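Bench notebook, gripper budget, Oct 3, 2021
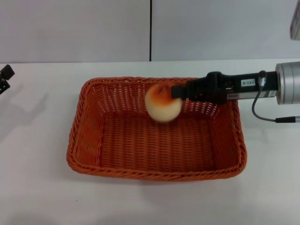 Maximiliano wants one page on what we need to buy before the Fondmont trial, and he wants it to fit under 2000. My first list did not. Fingertips come first, as the squared-off black ones are fine for boxes and I don't love them on anything round. Next is cable management. The gray cable loops down beside the gripper to a connector just above the table, and sooner or later a basket is going to find it. Clips are cheap. I have put down 17, knowing Lenni will walk off with half.

Baskets: the orange woven one stays. Josefien priced a "certified test bin" from Staruva and I had to go sit down. We could have up to 5 more woven ones for the price of its lid.

Spare gripper: asked for in August, asked again today. Trinidad says put down 2 and let them cut one. Fermín says they will cut both and send us a mug. Lead time from Jidolau is still "being confirmed," so I'm ordering the fingertips and clips now and leaving the grippers on a separate line.

To do: get the shipping quote in writing this time.

2 comments · 5 shares

Recent entries
Jidolau quote, second attempt
Who has the torque driver
Triệu controller: rent or buy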